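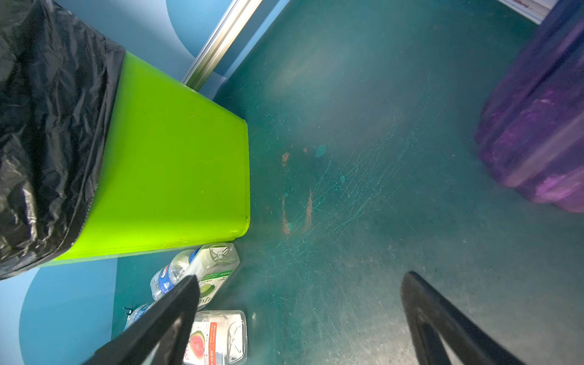 Figure 9. Bottle station: gripper open, bottles on the floor beside the lined green bin.

Posted 7 Jun 2023 by Tamošiūnaitė, Skakis demonstration support

Section 8. Setting Up and Running the Bottle Station on an Open Day

Read this section before visitors arrive. It covers the floor pick-up demonstration only. For the shelf demonstration, see Section 2.

8.1 Before the doors open

1. Put the bin near the wall, inside the marked reach of the arm. Fit a black liner and gather it tightly under the rim. Leave the spare length of the bag hanging on the wall side.

2. Lay empty plastic bottles on the floor close to the base of the bin. Square and round bottles can be mixed. Leave the labels on.

3. Check that every bottle is empty and has been rinsed. Drain any that are not.

4. Sweep the floor between the bin and the visitor line. Old scratches and scuff marks do not need to be cleaned off.

5. Move bags, coats and other soft items out of reach of the arm before the first run.

NOTE: Bottles may lie on their sides, point in different directions or touch each other. Do not line them up in a row. Visitors like to see the arm deal with a small pile, and the Fasberg controller is set up for one.

6. Turn on the controller and wait for the steady lamp. Open the gripper fully from the hand panel. There should be a wide gap between the two fingers.

7. Bring the wrist camera view up on the visitor screen. Both fingers should show at the bottom of the picture, with the bottles between or just in front of them. If you can't see the bin, move the wrist back and check again.

CAUTION: Keep hands away from the fingers whenever the lamp is on. The tips can close without a warning tone.

8.2 Running the demonstration

1. Ask visitors to stand behind the line. Small children should be at the front -- but still behind the line.

2. Tell the group what the arm will try to do: pick up a bottle, lift it over the rim and let go.

3. Press START and step back.

4. If the arm misses, let it try again. Do not nudge the bottle toward it. After a second miss, press HOLD, wait for the arm to stop, and turn the bottle by hand.

5. When the floor is clear, press HOLD and take questions. Tip the bottles back out only after the arm is parked.

NOTE: Clear bottles are harder for the camera than colored ones. At the Clostham visit in March, bright light on the floor gave the most trouble. Pull the blinds if one part of the floor looks washed out on the screen.

CAUTION: If the liner slips or catches on a finger, press STOP. Do not pull the bag free while the arm has power -- switch off at the wall first.

8.3 Closing down

1. Park the arm and close the gripper.

2. Switch off the controller, then the visitor screen.

3. Wipe the finger pads with a damp cloth and let them dry before fitting the cover.

4. Write any misses in the station log, with the bottle shape.

Related sections
Section 2. Shelf Demonstration
Section 9. Visitor Line and Floor Markings
Replacing the Finger Pads
Station Log Sheet

Copyright Skakis. Contact the demonstration support desk | Back to top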